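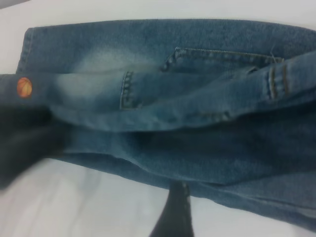 Can a machine do laundry yet? (or anything else useful)

Posted in: Home Automation > General

hemlock_dan
My brother-in-law and I had this fight over dinner and I'd like some outside opinions. He says we're two years out from a machine that folds everything in the basket. I say I'll be retired first. I run 18 loads a month with four kids, so believe me, I want him to be right. What I've seen so far is towels. Always towels! Towels are rectangles. Show me a fitted sheet, or a pair of jeans somebody pulled off by the cuffs and left half inside out.

Marcy_in_Vadeswood
Jeans are my line in the sand too. They're stiff where you want them floppy and the waistband has a mind of its own. I fold mine in half, pockets out, then thirds, and half the time I still have to redo it. I'd pay real money for something that did only jeans.

torque_wrench64
I'll be the other side of this. I work at Bako, we do small run metal parts, and a lot of what people call impossible is already boring on our floor. Tending the lathe, stacking trays, deburring the easy stuff. Laundry is harder, sure, but the gap is closing faster than you folks think. Five years ago it couldn't find the edge of a shirt.

hemlock_dan
Tending a lathe is the same part in the same place all night long though. My laundry basket has never been the same twice.

torque_wrench64
Fair. But our bins come in jumbled and it picks from those fine now. Not perfect, it drops one and a person walks over. More than 2 drops an hour and I start grumbling.

quilt_nana
A person walks over! So it's like having a toddler help.

Obinna Nwankwo
Hi all, I usually just read here. I spent most of September on exactly this kind of thing at Zemex, cloth handling, so I can say a little. Picking cloth up is mostly OK. Knowing what you've picked up is the hard bit. A hand can tell one layer from two without looking, and a camera down at finger level often can't tell you much of anything. 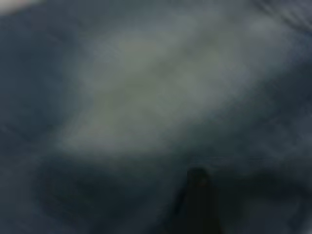

Fabric close up is what gets you, and I don't think people outside it appreciate how little there is to go on. When you're that near, you lose the seams and the edges, which are the only landmarks cloth has. You get blue-gray mush, a paler patch running up through the middle of it, maybe a few dark streaks in a corner that could be creases. Now decide where to pinch. I've stared at views like that and couldn't have told you which way was up. Back off far enough to make out a pocket or a belt loop and suddenly you have something to steer by, but then the finger isn't where the work is.

Marcy_in_Vadeswood
OK that one made me feel better about my own folding.

torque_wrench64
Couldn't you just add a second camera farther up? We have one over the bin and it helps a ton.

Obinna Nwankwo
You can, and people do. Then the arm gets between that camera and the cloth right at the moment you care. It's a real improvement, I'm not knocking it — just doesn't make the problem go away.

quilt_nana
I bought the Flanis folding thing from a neighbor's yard sale for 18 bucks, the one with the flaps. No electricity at all. Does T-shirts beautifully. Does nothing for jeans, they're too thick and it pops back open.

hemlock_dan
So where does that leave the bet? He says two years, all clothes, no person walking over.

Obinna Nwankwo
All clothes, no help, a price a family would pay? I'd take your side. Shirts and towels with somebody checking on it now and then, I'd take his.

torque_wrench64
I'm sticking with his. Put me down for a case of root beer.

Marcy_in_Vadeswood
Does the bet cover matching socks? If socks are in I want a piece of it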